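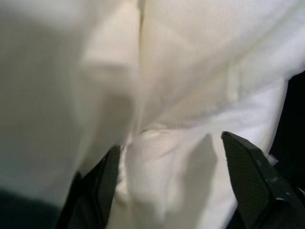
I make my bed every day now. I mention it up front so that those of you who knew me in my twenties can go get a glass of water and sit down.

For most of my adult life I held the position that making a bed was a form of lying. You are going to get back into it. The bed knows this, you know this, and the only party being fooled is some theoretical visitor who has wandered past the kitchen, the couch and the perfectly good chairs to inspect your sleeping arrangements. I argued this at dinner parties. I was not invited to a lot of dinner parties.

Then last July I moved into the apartment on the hill, where the bedroom door doesn't close all the way and the bed can be seen from the front door, the stove and, if you leave the other door open too, the toilet. It is the main visual event of the home. I held out for two months, and then Soledad Miranda came over to borrow my good drill, looked through the gap, and said "Oh, were you sick?"

I was not sick. I'd had a lovely night's sleep and a bagel.

So I started making the bed, badly, and since I can't do anything badly without having opinions about it, you get this post.

Let's start with the fitted sheet. Mine is beige. I did not set out to own a beige sheet. I set out to own a gray one, from Muren, and what came was beige, and the return form wanted me to print something. Beige is fine. Beige is what a sheet looks like when it has no plans. Its great merit is that it stays on the corners, which I can't say for the Hutik set I had before it, which had elastic like an old sock and used to release in the night, one corner at a time, until I woke up on bare mattress wrapped like a burrito.

My method for the fitted sheet, if you want it: do the far corner first. The far corner is the one against the wall, the one you have to kneel on the bed to reach, thereby ruining whatever you have already done. If you save it for last you will be kneeling on your own finished work. I did it in that order for years. I have a graduate degree.

You also have to get the sheet the right way around, and the only way I've found to do that is to get it the wrong way around first. There's supposed to be a tag. Somebody will write in and tell me about the tag. I cut the tag off because it was scratching my foot. 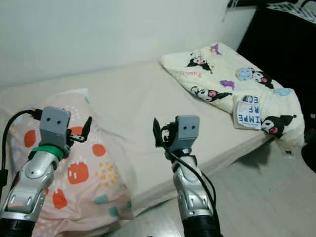
The pillow question is more delicate. I have reached the age where people my own age own what they call "sleeping pillows" and "show pillows," and the show pillows go on the floor at night and back on the bed in the morning, like cattle. I refuse. If a pillow is on my bed, it works there.

What I do have is a big pink one with orange blobs on it. I've heard the blobs described as fruit, as beans, and (by my brother) as a medical condition. They have little white dots. I bought it from a Plokel clearance bin, under store lighting that made everything look like ham, and I believed I was buying something in a muted coral. Then I got it home and it was like having a birthday party in the room. I've grown to love it. It's big enough to lean on for reading, it hides the dent in the mattress, and when I'm in a low mood it is very hard to stay in one while facing it.

The pink goes with nothing. I used to worry about that. There's a whole genre of bedroom advice, and I've read more of it than I'd like to say, in which you're told to choose a palette and "let the eye rest." My eye rests all night. It's closed. In the daytime it can do some work.

Anyway, pillowcases. I was taught as a kid to hold the pillow under my chin and pull the case up over it, which works until the pillow is larger than your torso. After that you are just a person being slowly eaten by upholstery. The better way is to turn the case inside out, reach in up to the elbows, grab the two far corners of the pillow through the fabric, and shake the whole thing right side out. Baldur Ragnarsson showed me this in his hallway, with his coat on, in the time it took the elevator to come. He was a hotel night porter for years and he does it like a man skinning something. I do it like a man trying to get out of a sweater, but the result is the same, apart from the corners. My corners are always empty. There's a little floppy ear of spare fabric on each one where the pillow never made it.

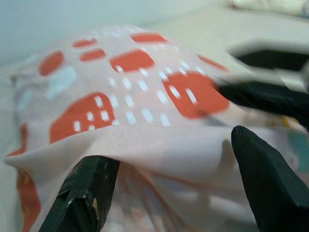
I've tried poking the filling into the ears with a wooden spoon. It goes in and it comes back out. I have made peace with the ears.

The thing I haven't made peace with is smoothing. Every set of instructions ends with "smooth out any wrinkles," tossed off in a few words as if it were the easy part. Where do they think the wrinkles go? You push one away from you and it travels to the other side of the bed and waits there. You walk around and push it back. I have chased one wrinkle through a whole radio segment about municipal bonds. The sheets in the catalogs are ironed on the mattress, I'm told, by a professional, and then nobody is allowed near them. I own an iron. It's a Kulkarni, it weighs as much as a small dog, and I use it to hold the bathroom window open.

My current standard is that a wrinkle may stay if I can't feel it through a T-shirt.

And so to the duvet, which several of you have asked about, on account of its being covered in Kuromi.

For the uninitiated, Kuromi is the one with the black jester hat and the attitude. She is a cartoon character, she's theoretically bad, and she is all over my cream-colored duvet cover in a number of moods. My niece picked it. She was staying with me for a week and considered my existing bedding "sad like a dentist," and I said fine, you choose, imagining that she would choose something and then take it home with her. She did not take it home. She said it was for me. She looked so pleased that I've slept under it ever since, a grown man with a mortgage application pending, and I'll tell you it's the best duvet cover I have ever owned. It's soft, it washes well, and coffee doesn't show if you spill it on the hat.

Getting a duvet into its cover is the only household job that has ever made me sit down on the floor and think about my choices. I know about the burrito method. I have watched the burrito method. A calm woman lays it all out, rolls it up, does something with her hands at the end, and unrolls a perfect bed. I've done it step by step along with her and ended up with a duvet that was inside the cover on one side, outside it on the other, and twisted in the middle like a candy wrapper.

What I do now is less elegant. I climb in. I put the cover over my head, take a corner of the duvet in each hand, walk up to the closed end, shove the corners home, and then back out holding them from the outside. From the doorway I imagine it looks like a ghost having trouble with its taxes. But the corners are full. I would like that noted, given the pillow situation.

Then you lift it and let it fall, and it comes down in a heap with more peaks and valleys than it went up with, and you say "good enough" in a firm voice.

My last rule is about books, and it's the one I break. I read in bed, and I put the book down in bed, and so part of making the bed in the morning is finding the book. It's never where I left it. It works its way down. I've found them by my knees, inside the pillowcase, and once between the mattress and the wall, where it had clearly been for some time and where I'd already bought a replacement. Paperbacks take it hardest. They come out fanned open and curled, looking like they've been to sea, and whatever page I was on is a matter for historians.

Soledad says the answer is a nightstand. I have a nightstand. It's full of books.
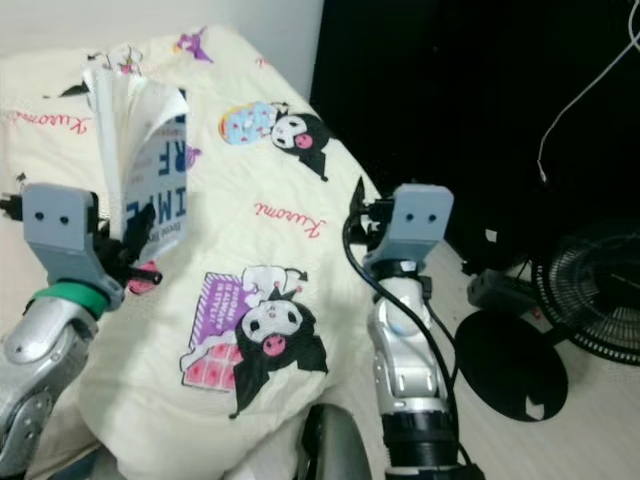
A few answers, to save us all some time

Yes, I strip the bed before I remake it. Weekly. All right, mostly weekly.

No, I don't tuck the duvet in. If you tuck the duvet in you have to untuck it with your feet at night, and I pulled something doing that in a motel once.

To the person who wrote 3,000 words on the subject of top sheets: I read all of them. I think you're wrong, and I think you may need to talk to someone, but the part about your grandmother's linen closet was beautiful and you should send it somewhere.

No, I won't say what the duvet cover cost. My niece paid for it with a gift card and two dollars in coins, and told me it was none of my business.

And to whoever asked whether making the bed has changed my life: Soledad came back with the drill last week and looked through the gap again. She said, "Oh, did you get a kid?"

Posted 2018-05-05 in Housekeeping, Complaints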